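**Selling up to keep goats: what did you wish you'd sorted first?**

Asked by Lillisgate, in Smallholding & Livestock

Hi all, long-time reader, first question. My partner and I have finally had an offer accepted on a little place with 3 acres and a barn, and I want dairy goats (I've wanted them since I was nine!). I've been helping out on a friend's holding at weekends so I know which end to milk, but I've never had the whole job to myself. We're still in the flat and nothing's packed.

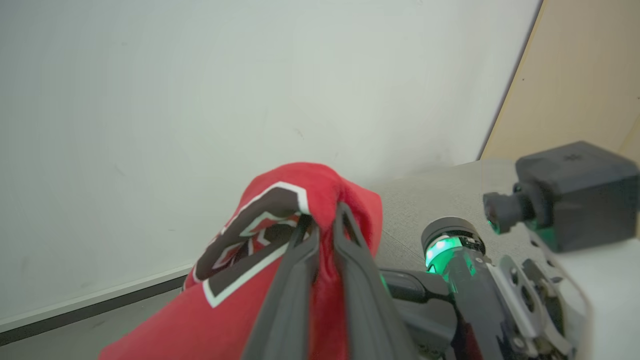
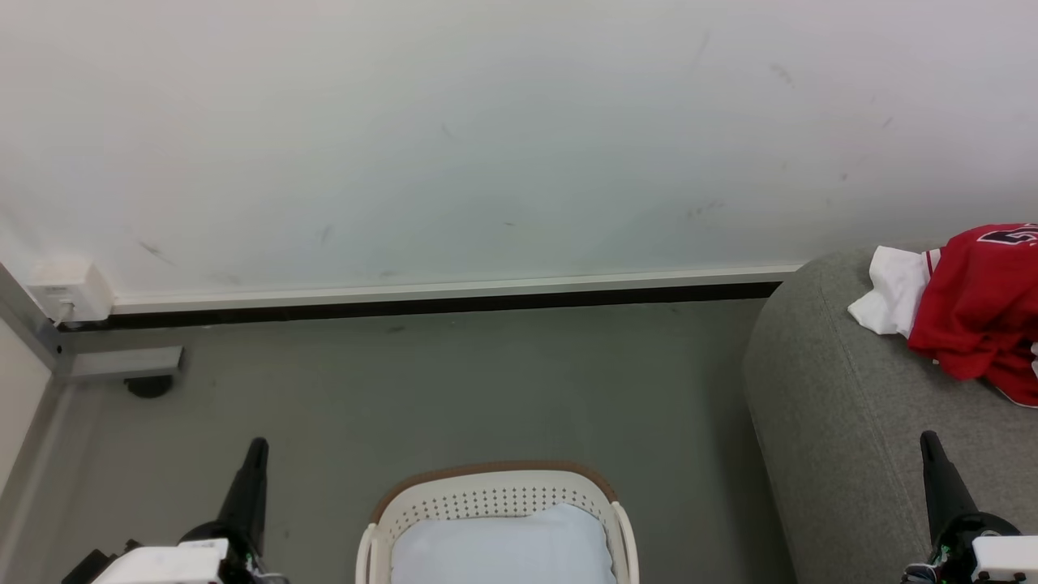 *Red top with the black and white pattern, then the sitting room wall and the grey sofa.*

So, my questions. Would you start with milkers or with a couple of dry goatlings and learn as you go? And is 700 pounds silly money for two goatlings from a show herd? The breeder seems lovely but I've nothing to compare it with. My partner also wants to know if we can still go away in April, and I've been avoiding answering him.

---

**Ramesh Tiwari** · marked as helpful (122 votes)

Congratulations! Start with the goatlings, definitely. Milkers need doing every morning and every evening from the moment they come off the trailer, and you'll be unpacking boxes and finding out which taps leak. I began with two milkers and cried in the feed store more than once.

Before you fetch anything home, get your holding number and your herd number. The forms aren't hard but they can drag on, and you can't legally move goats on without them. Ring the local vets too and ask who there likes goats, as plenty of practices are really dog and cat people.

Then fencing. I spent 1,000 on mine and it was still too low on the lane side (Liepiņa, my oldest nanny, was over it by teatime). Stock netting, good corner posts, and don't put anything near it that they can climb on.

On price, ask to see the dam's milk records and the blood test results for CAE. If both are good I wouldn't quibble. If she goes vague on you, walk away.

April depends on whether you've got a neighbour who'll feed. Ask your friend with the holding now!

---

**Surnico**

Too dear. Mine came from a dispersal sale for a lot less and they're fine.

---

**Zarkormont**

Agree with Ramesh on the goatlings, but I'd be careful with sales on a first go, you don't know what they've been mixing with. Also check the barn for old lead paint, they chew everything. What breed are you after?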